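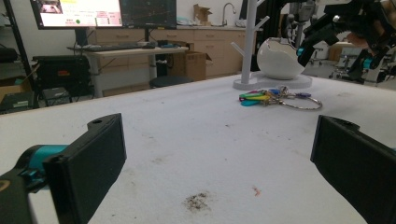 Cuslow Casebook: International Criminal Law Reporter, Print and Online

The Cuslow Casebook collects decisions from international and mixed criminal courts in one bound volume a year, with online access for the length of the subscription. It is published by Nic Aodha and sold in North America through Pleston.

What is in it
The current volume runs to 448 pages and covers 12 courts and tribunals. Each decision is given in full or in long extract, with a headnote, a procedural history and a table of the statutes cited. Rulings on jurisdiction, admissibility and victim participation are indexed separately. Dissents are printed after the judgment they belong to -- earlier volumes put them in an appendix.

Format
Hardcover, sewn binding, ribbon marker. Paragraph numbers follow the court's own numbering. The online edition has the same page breaks as the print volume, so either one can be cited.

Online access
One print copy includes a single login. Law school libraries can add a campus license for up to 400 users. Searches can be limited by court, by charge or by stage of proceedings. Up to 100 extracts can be saved to a reading list.

Ordering
Standing orders ship from the Oston warehouse when a new volume is released. Back volumes are sold singly while stock lasts. Returns are accepted on unmarked copies -- online access ends when the return is logged.

Page updated Thursday, July 6, 2023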